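Robotics Laboratory Practice II
Unit 6 Handout: Setup and Care of the Tabletop Grasping Cell

6.1 Scope

This handout covers the routine a student team follows before, during and after a session on the grasping cell. It assumes that you have passed the safety check in Unit 2 and have read the Tundora controller guide as far as the section on joint limits. Programming of grasp sequences is treated in Unit 7 and is not repeated.

The cell consists of one arm, a five-fingered hand, the work table and the controller. The arm is held on a Zwahlen base plate bolted to the floor. The table is not fixed to it, and most of the errors reported last term came from a table that had moved a little between sessions.

6.2 Before power is applied

Check that the emergency stop is pressed in. Walk the cable from the base plate to the wrist and look for kinks, rubbed insulation and ties that have slid out of place. The cable must have enough slack for a full wrist turn in both directions.

Inspect the wrist coupling. The fasteners are marked with a paint line when they are tightened. If a line no longer matches up, do not tighten the fastener yourself. Tag the cell out and record the fault in the log.

Wipe the table with a dry cloth. Old scuffs in the surface do no harm, but grit under an object will tilt it enough to spoil a side grasp. Push the table against its two floor stops and confirm that it does not rock.

6.3 Power-up and finger check

Release the emergency stop and start the controller. Allow 10 minutes for warm-up with the hand open. During this time the joint temperatures on the Tundora screen should rise slowly and evenly. One finger well ahead of the others usually means a tendon that is too tight.

Run the finger check from the maintenance menu. Each finger closes and opens alone, followed by the thumb. Listen as well as watch. A click at the same point on every pass should be logged even when the check reports no fault.

6.4 Setting the approach pose

The side approach is used for upright objects. Bring the arm in at low speed with the fingers raised and together and the thumb held out level, so that the hand makes an open C. The object should sit inside the C with the palm facing it.

Adjust the pose in this order:
1. Height of the palm, using the vertical jog.
2. Distance from palm to object, using the tool-frame jog.
3. Thumb position, using the hand page.

The thumb is set last. It may come to rest against the object or just short of it, but it must not push. Test this by lifting the object out by hand with the controller paused. If it drags on the thumb, back the thumb off by one step and try again.

Save the pose under your team number. Do not overwrite the reference pose.

6.5 Test objects

Use a full, closed drink bottle for the first grasp of a session. A closed bottle keeps its shape under light pressure, and a bright cap is easy to see against a plain wall. Check that the cap is tight. Empty bottles crush easily and are reserved for the force exercises in Unit 8.

Begin at 14 percent grip force and raise it in single steps. The limit for this unit is 22 percent. A team that cannot hold the bottle within that limit should return to 6.4, as the fault is nearly always in the pose.

6.6 Care and repair

Students may replace fingertip pads and cable ties. All other repairs are carried out by laboratory staff.

Pads are changed after 200 grasps or when the surface has become shiny. Peel the old pad from the side, clean the seat with the Umel wipes kept in the drawer, and press the new pad down until the edges no longer lift. Run the finger check again before the next grasp.

Do not oil any joint of the hand. The joints are sealed, and oil on the pads will make later results useless.

6.7 Shutdown and log

Open the hand, move the arm to the park pose and press the emergency stop before switching off the controller. Enter the grasp count, the highest force used and any fault seen. Sessions without a log entry are not credited.

Reading for next meeting: Skandirer course manual, chapter on contact and slip.
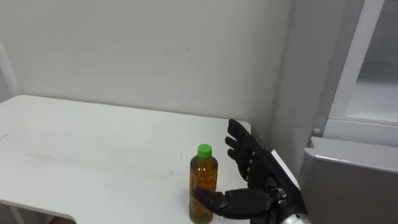 Figure 6.1. Side approach to a closed bottle, fingers raised and thumb extended.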